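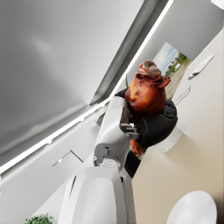 Roasted bird in a black robotic hand, computer rendering

Onitz Front Desk: Adding Rooms and Check-in Times

Before you start

You need an owner login and a finished property page. If your property page still shows "Draft" next to the name, go back to the previous section and complete the address and contact details. Staff logins can view rooms but can't add or delete them.

Have your room names, bed sizes and nightly rates ready. The room form does not save until all required fields are filled in, and it logs you out if left idle.

Adding a room

1. Sign in and open Rooms from the left-hand menu.
2. Select Add Room.
3. Type the room name as you want guests to see it. Room names appear on the confirmation email, the invoice and the door list.
4. Choose a bed type. For a room with twin beds that can be pushed together, choose Flexible and not Twin.
5. Enter the maximum number of guests. For a standard double this is 2. Cots are not counted here.
6. Under Bathroom, mark whether the room has a bath, a shower or both. Select Private if the bathroom is across the hall but used by one room only.
7. Enter the base rate and select whether breakfast is included.
8. Select Save Room.

Note: A new room is closed for booking until you open dates for it on the calendar.

Note: If you copy an existing room, the copy takes its photos and rates but leaves the description blank.

Setting check-in hours

1. Open Property, then Arrival and Departure.
2. Set the earliest check-in time. The guest sees this on the booking page and again in the arrival email.
3. Set the latest check-in time. Leave this blank only if you have a key safe or a staffed desk overnight.
4. Turn on Arrival Requests if you are willing to take early or late guests by arrangement. Requests go to the Messages tab and are not confirmed until you reply.
5. Set the check-out time.
6. Select Apply to All Rooms, or pick rooms one at a time from the list.

Caution: Changes to check-in hours do not reach guests who have already booked. Send them a message from the booking record.
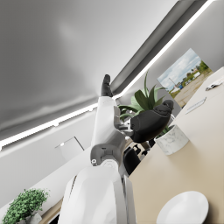
Plistine, 10th March

The key safe steps have been rewritten for this edition. The old steps for the Zalewska push-button model have been removed, and owners who still use that model should keep their earlier copy of the guide.

Linking a key safe

The Jekow key safe holds up to 6 keys and can be linked to one property at a time. Mount it and fit the batteries first, following the sheet packed with the safe.

1. Open the safe with the factory code, 1112.
2. Press and hold the reset button inside the door until the light turns green.
3. In Onitz, open Property, then Key Safe, and select Link.
4. Type in the serial number from the label inside the door.
5. Choose a new owner code and enter it on the keypad when the screen tells you to.
6. Close the door and test the new code before you leave the property.

Caution: Do not give the factory code or the owner code to guests. Each booking gets its own code, which stops working at check-out.

Note: Linking takes almost 2 minutes. Keep the door open until the light goes off. If the light turns red, start again from step 2.

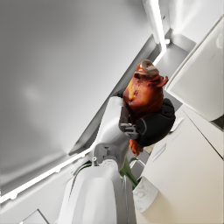 Roast chicken and gripper, computer rendering

If a guest code does not work

1. Check that the booking is marked Confirmed. Pending bookings have no code.
2. Check the arrival date and the earliest check-in time. The code is not active before then.
3. Open the booking record and select Send New Code. The old code is canceled right away.
4. If the keypad does not light up, replace the batteries. Saved codes are kept.

For help with a safe that will not link, write to Leonie Hauser at owner support through the Messages tab and include the serial number. Leave the codes out of your message.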